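4.2 Do stated preferences for tableware color hold up?

The claim that the color of a dish changes how much people eat from it has had a long and comfortable life. It is repeated in diet books, in restaurant trade magazines and in the sales material of companies that make plates. Our own interest began with a smaller question: whether people who say they prefer a certain color of bowl go on to pick it when the choice costs them something. We came to it with doubts, and the data did little to remove them.

Households were recruited through two neighborhood stores, Staretti and Poduval, and 183 of them finished the full study. Each household first filled out a short form on which a member ranked six bowl colors from most to least liked. Some weeks later the same person was offered a free bowl and could choose any color on the shelf. The form and the shelf were kept apart on purpose. Earlier work by Nautiyal and Thomas had placed them side by side, and we suspect that people in that study were simply being consistent with an answer they had given a few minutes before.

The link between ranking and choice was weak. People who had put a color first took it more often than chance would predict, but the gap was small and it shrank further once we set aside households that already owned dishes in that color. Matching what is in the cupboard seems to be a better guide to what people take home than anything they write on a form. This is a dull finding, and we think it is probably the right one.

Several readers of an early draft asked whether pink should be treated as a special case. The argument goes that pink is disliked as a word and liked as an object, so that it ranks low on paper and does well on the shelf. We looked for this and found a pattern in that direction at Staretti, none at Poduval. With three shades of pink on one shelf and a single shade on the other, we would not build a theory on the difference. It is also hard to say what "pink" means when the inside, the outside and the rim of a dish can each be a different tone (Figure 3).
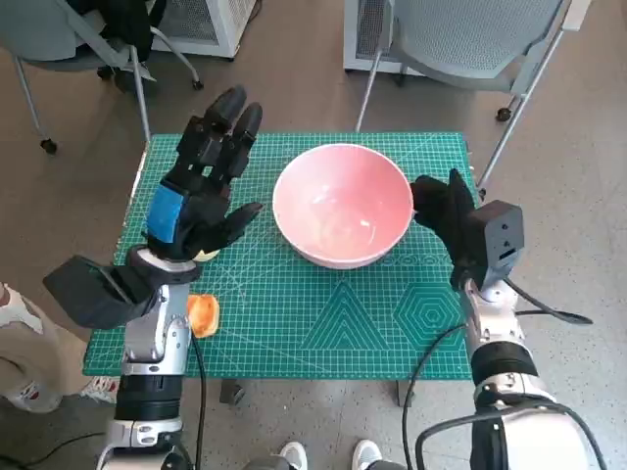

Figure 3. Large pink ceramic bowl with a paler, glossy interior and a lighter rim.

The ranking form used flat printed squares, and a flat square has no inside and no shine. A person who ranks a square and then chooses a glazed bowl may be judging two different things, and calling the result a change of mind would be unfair to them. We raise this as a problem with our own method as much as with anyone else's. The color cards sold by Hevex and Jellero, which are common in studies of this kind, have the same weakness.

A second concern is size. On a 10-point scale of overall liking, large bowls scored higher than small ones in every color -- enough to swamp any effect of color itself. Studies that report a color effect without holding size fixed should be read with care, and we found very few that held it fixed. Those that did tended to report smaller effects, or none. We return in Section 5 to the question of whether the remaining effect is worth measuring at all.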